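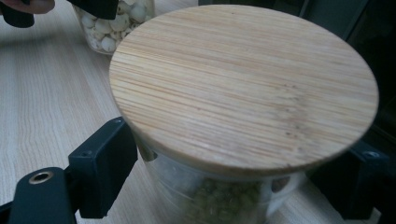 Keeping dried beans and lentils

Dried pulses last a long time in the cupboard, but they get slower to cook as they age. Beans from a fresh harvest soften in well under an hour. The same variety after a few years may stay chalky in the middle however long you simmer it.

Buy from a shop with a good turnover and look over the bag first. Broken skins and a lot of dust at the bottom mean old stock or rough handling.

Move them out of the plastic bag once it has been opened. A glass jar with a snug lid keeps pantry moths out and lets you check the contents. Wash the jar in hot soapy water, then leave it upside down overnight. Any moisture left inside will cause mould. Bamboo and other timber lids should be wiped with a damp cloth and dried straight away. Don't soak them or put them in the dishwasher, as they can warp and split.

Write the name and the month of purchase on masking tape and stick it to the base. Finish the old beans before you top up the jar.

Colour fades in strong light, so a closed cupboard is better than an open shelf. Avoid the spot above the stove.

If you have had moths before, freeze new packets for four days. Let them come back to room temperature unopened, otherwise condensation forms on the beans.

Soaking

Red lentils and split peas need no soaking. Mung beans can go straight into the pot, though an hour in cold water shortens the cooking. Chickpeas and kidney beans need a full night. Drain kidney beans, cover with fresh water and boil hard for 15 minutes before turning the heat down. A slow cooker alone doesn't get hot enough to make them safe.

For stubborn old beans, add a pinch of bicarb soda to the soaking water and rinse well afterwards. Too much gives a soapy flavour.

Cooked beans keep three days in the fridge. Freeze the rest flat in bags, with a little of the cooking liquid.

Lakshmi Amin, 5 March 2018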